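Lab visit: Tirkholm, August

Tirkholm trains its bagging policy on recordings of people, with no robot in the loop until evaluation. Sheldon McKinnon ran the morning session for visitors and Bheki Hendricks took the questions on data.

The task is checkout: take an item out of a basket, scan it, put it in a bag. The training set stands at 479 episodes. Earlier sets were collected by teleoperation, and McKinnon said operators paused before every grasp, a habit the policy copied.

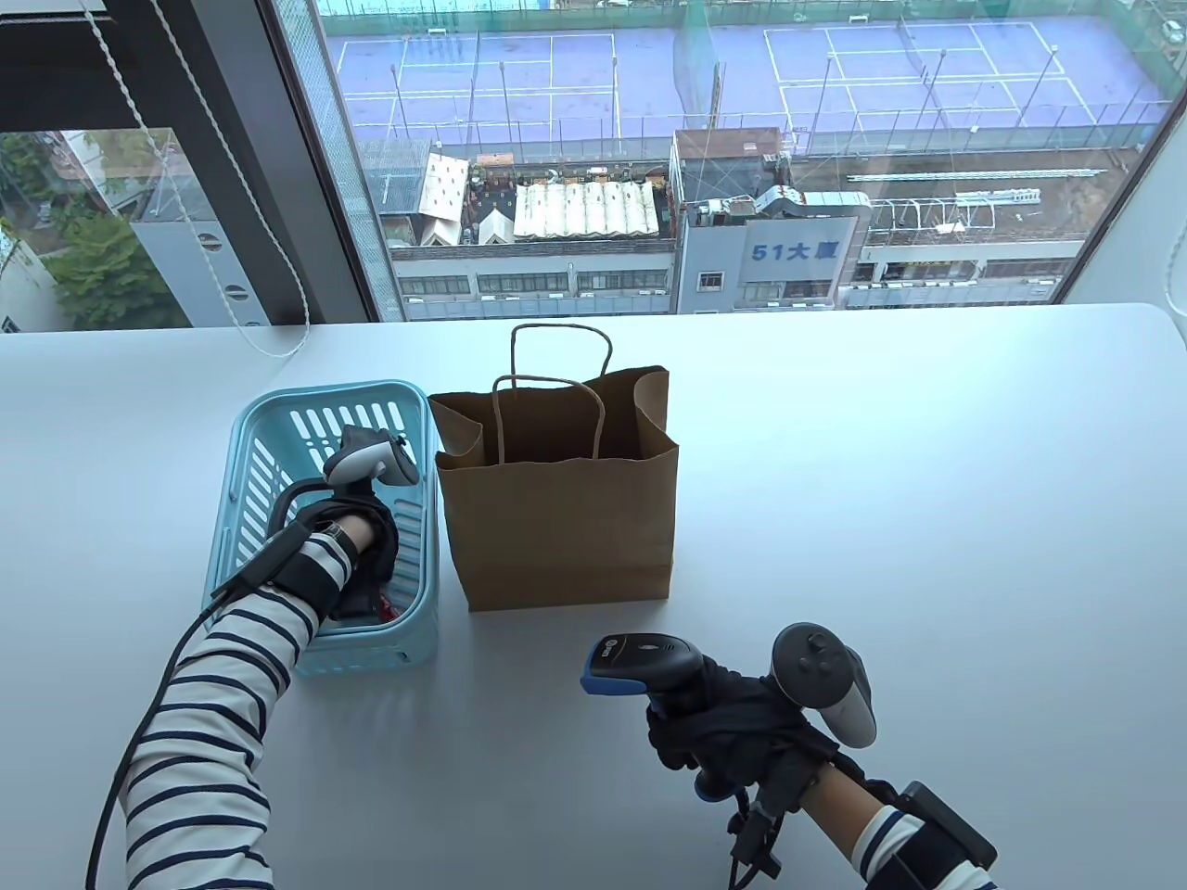
My own interest is in how hand pose gets from a person to a two-arm robot. Tirkholm takes wrist position from tracked controllers and finger motion from gloves, then fits both to the arm model offline. Mounting a controller on the back of each hand leaves the palm free, so the right hand can hold a real barcode scanner while the left reaches into the basket. The cost is a fixed offset between controller and wrist, which Nellamis, their calibration tool, estimates at the start of each session.

Hendricks named two open problems: strap slip during long sessions, and finger tracking when the hand is deep in a container. Results on the second are due with the next release.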